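Date: December 11, 2023
Subject: Re: Ranance kitchen pack - worth paying for?

> Has anyone on the list used the Ranance simulation pack for two-arm
> work? We have the trial key but not much time to try it. Mainly I
> want to know if the wrist views are usable and if the license makes
> sense for a small lab. We use Dakness now and the renewal is due.

We have had the full version for almost 16 weeks at the Bamberg site, so I can answer most of this.

You get the room sets, the two-arm robot model and a scripting layer. The robot has a body view plus one view per gripper, and all of them can be saved from the same run. Stills from one of our runs are below, body view first, then two gripper views.
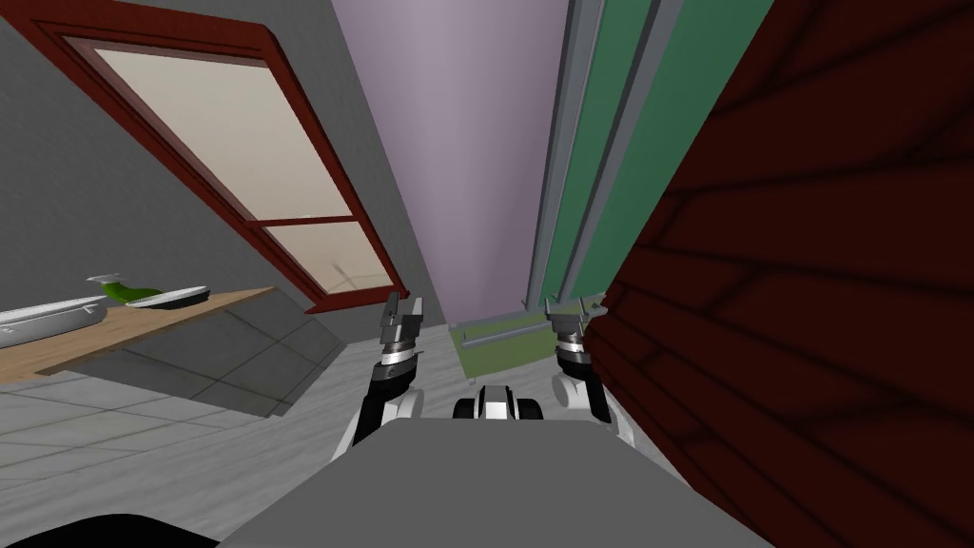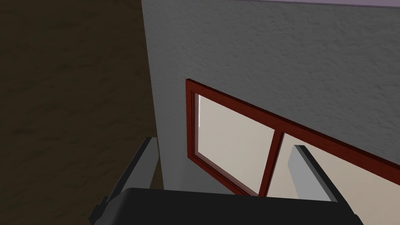
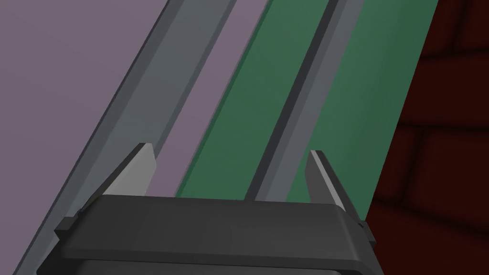 Setup took us 2 days, most of it spent on our own controller and not on their software. The manual skips the part about joint limits, so ask support for the separate sheet before you start. They sent ours the same afternoon.

Wall and cabinet surfaces vary a lot in detail. Some have a visible grain or bumps and others are flat color. If you train on wrist views you will want to swap materials between runs, and the script for that is slow. We ended up writing our own.

On price, the lab license is 4,000 a year and covers 9 seats. Seats can't be shared across sites, which is a problem for us with the Rastogi project and may be one for you. Dakness was more flexible there, but its gripper contact was worse in our tests - small objects slid when they should have stayed put.

I would renew Ranance for the gripper model alone. If you only need body views, stay with what you have. I can post our material script to the list archive if there is interest.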